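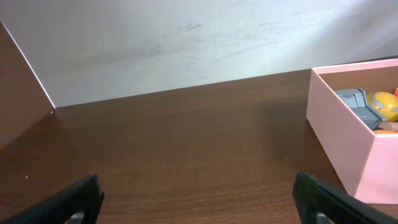 Listening is the first duty of a church leader, and in this unit we treat it as a skill which can be practiced. Most of the complaints collected in the Vakby parish survey were of the same type: "I was heard, but only after the decision." Please read the survey summary before you continue. One exercise in the unit is done sitting down, in pairs, at a plain wooden table against a white wall with some gray scuffs on it, and the first speaker talks for 60 seconds without interruption. Then the listener repeats the main point in own words, and only after this may ask a question.

Unit 4: Listening before deciding

Key terms
Open hearing – a meeting where no vote is taken.
Closed hearing – a talk between the leader and one member, kept private.
Return visit – the leader comes back to the member and tells what was decided, and why.

The case of Pirnero
The congregation in Pirnero had 53 active families when its leaders wanted to move the evening service to the morning. They held two open hearings in January and made no return visits. Many older members had no objection to the new hour, but they learned of it from the bulletin. Compare this with the Plattner model (reader, page 70), where the return visit is made before any public notice.

Questions to prepare
Which step was missing in Pirnero, and who should have taken it?
Can a leader promise privacy in every closed hearing? Think of cases where a person is in danger.
How does James 1:19 speak to this case?

Written work: two pages on one hearing you attended yourself. Change the names of the members. Hand it in at the start of the next class.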